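4.2 Setting Up Job Alerts in Barnico

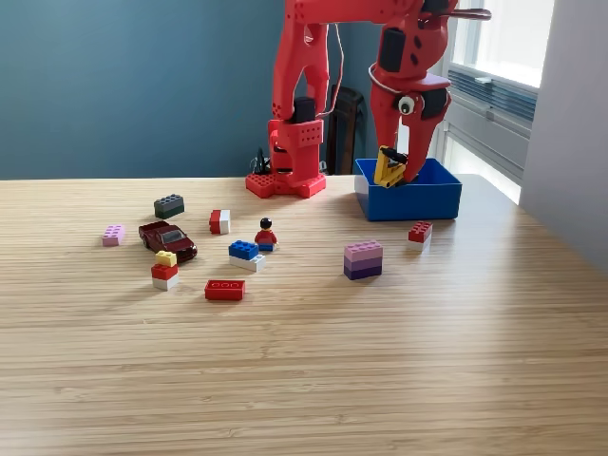 Job alerts sound like free help. Left on their default settings, they will bury you. A new account matches on any shared word, so a search for "lab assistant" also brings in "sales assistant." Spend 20 minutes on setup before you trust anything it sends.

1. Open Alerts and select New Alert.

2. Type the job title in quotation marks. Skip the Suggested Titles list. It leans toward whatever employers are paying to promote.

3. Set Distance by hand. The default is 116 miles, a commute few people want.

4. Under Sources, clear the Trollow box unless you like seeing the same posting three times.

5. Set Posted Within to seven days. Older listings are often filled and left up.

6. Select Save, then Preview. If you get more than 34 results, go back to step 2 and narrow the title.

Note: The Match Score compares words in your resume with words in the posting. It can't tell whether you would get an interview. A 66 may be worth your time and a 90 may not.

Caution: Quick Apply sends your saved resume right away, with no review screen. Turn it off under Account > Applications. Resumes imported from Voduvell may lose their dates, so check each one before sending.

To stop an alert, select Delete. Pause only lasts until your next login.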